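Tagle Commute Survey Data, README

Last updated in May. Maintained by Imelda Samonte for the Tagle office park commuter program.

Welcome! If you have ever wondered how people get to work when their office sits a mile and a half from the nearest train, you are going to have fun with these files. They hold the answers from our spring commuting survey, taken at the two biggest employers in the park, Nandex and Rirus.

What's inside

trips.csv has one row per person per workday, with the main way they traveled, the time they left home and the time they arrived.
people.csv has one row per person: employer, shift, distance band and whether they have a parking permit.
comments.csv has the free-text answers, with names and street addresses taken out. Please read these, they're wonderful (the bike people in particular had a lot to say).

We got 73 completed surveys from Nandex and 53 from Rirus. Both companies gave staff 30 minutes of paid time to fill them in, and I can't thank them enough for that.
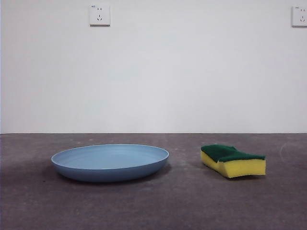
Blue plate and sponge on a concrete floor.

How travel modes are coded

1 drive alone, 2 carpool, 3 vanpool, 4 bus or train, 5 bike, 6 walk, 7 work from home, 9 other. There is no 8. It used to be "taxi" and we folded it into 9, but old scripts kept breaking when we renumbered, so the gap stays.

If someone biked to the station and took the train, the trip is coded 4 and the bike leg goes in the second_mode column. That column is my favorite part of the whole set!

Known problems

Arrival times after midnight for the Rirus late shift are stored with the date of the shift start, so sort with care. Distance bands were self-reported, and two neighbors can easily land in different bands. The Flanen shuttle was on a reduced schedule for part of the survey, which probably pushed some riders into carpools.

Using the data

Free for any non-commercial use, with credit to the program. Please don't try to work out who anyone is. Groups smaller than five are already merged in people.csv, and we ask that you keep them merged in anything you publish.

Found a mistake, or made a chart you like? Send it to Imelda. She prints the good ones and hangs them by the bike room door.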